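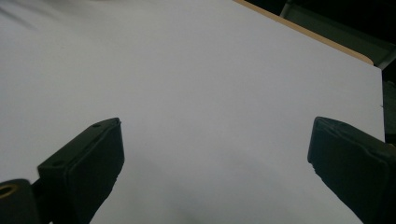 About Us

Flukalel is a small site about screen actors. The ones on the poster, sure, but mostly the ones three names down. The aunt in the serial. The cop with one good scene. The kid from the cereal ad who grew up and does voice work now.

We started as an email newsletter that went out to 92 people, most of them related to one of us. Now it's a proper website with a search bar that works most days.

Who we are

Two of us run it. Abenezer Tesfamariam does the interviews and most of the long pieces. Used to sub at a suburban paper, still can't leave a comma alone (except on this page, he hasn't seen this page). Zyanya Medrano does everything else. News posts, the archive, the invoices, the captions, this. Hi.

We also pay freelancers when we've got the money. If we haven't got the money we don't ask. Had too many "great exposure" emails ourselves.

What we cover

TV, mostly. Old soaps and new ones. Serials from overseas that a lot of our readers grew up watching on borrowed tapes at somebody's uncle's place. Film when we can get to it. Theatre hardly ever, sorry, neither of us lives near enough to one.

Regular stuff on the site:

Where They Went. The longest running bit. We pick someone who was on telly every night and then wasn't, and ask them what happened next. Usually it's kids, or a shop, or teaching. One bloke grows garlic. Comes out monthly, or close to it.

The Drestby Rewatch. Every episode of Drestby, in order, one post each. Yes the ferry storyline too. Yes we know about the recast. Abenezer wanted to skip the second season and got outvoted by the comments section, who are very strong on the second season.

Small Parts. Short pieces on one performance, one scene if possible. Reader submissions welcome, this is the easiest way in if you've never written for us.

Throwbacks. Actors post old photos on their own accounts and we say what show it was from, who else is standing there, and roughly when. Started as filler. Now the most read thing we do, by a mile, which took us both a while to get over.

What we don't do

Divorces. Weight. Who's feuding. Photos taken over a fence. We got offered a set of those once for a fair bit of money and said no, and the offers stopped comming after that, which suited us fine.

No made-up quotes either. If an actor said it to us it says "told Flukalel". If they said it on their own page we say so. If we're guessing we say we're guessing.

We don't name actors' kids unless the kids are in the business themselves and are grown up.

Mistakes

We make them. Got a whole cast list wrong in May, had the understudy down as the lead and the lead down as a caterer. She was very nice about it. Fixes go at the bottom of the post with a note saying what changed, we don't just quietly swap it. If you spot something, email us the link and the right answer, and where you got the right answer from. A scan of an old TV guide is ideal. "My cousin was there" is also considered, depending on the cousin.

The archive

There are 12 boxes of magazines, call sheets and publicity stills in Zyanya's spare room. Most of them came from Verstraete, the old talent agency, when it closed its office and was going to put the lot in a skip. We're scanning it bit by bit. Evenings, mainly. If you were on Verstraete's books and want your headshot back, ask. If you'd rather we didnt put it up, also ask, and it stays in the box.

No, we can't sell you originals. They aren't really ours to sell.

Who pays for it

Readers, through the membership thing (button at the top). Members get the newsletter a day early and can comment on the Rewatch posts. There are some ads. We pick them by hand so it's a bit of an odd mix. Pallotach, the streaming people, sponsored the newsletter for a while and we reviewed their shows the same as anybody's, a couple of them pretty harshly. They still renewed. Sponsored posts have SPONSORED at the top in capitals.

Writing for us

Send a pitch, a paragraph is plenty. Tell us who the actor is, why you care and whether you've spoken to them or could. Don't attach a finished piece. Don't send a top ten. We read everything but we're slow, so give it a fortnight and then give us a nudge.

Publicists: we like you, we do. Please take us off the skincare list.

Getting hold of us

Use the contact form. Mornings are best for Zyanya, Abenezer gets to his after 9 pm once the house is quiet. No phone number at the moment, the old one on the newsletter footer is dead so please stop leaving messages on it, some poor plumber has it now.

Page to be tidied up when one of us gets a minute.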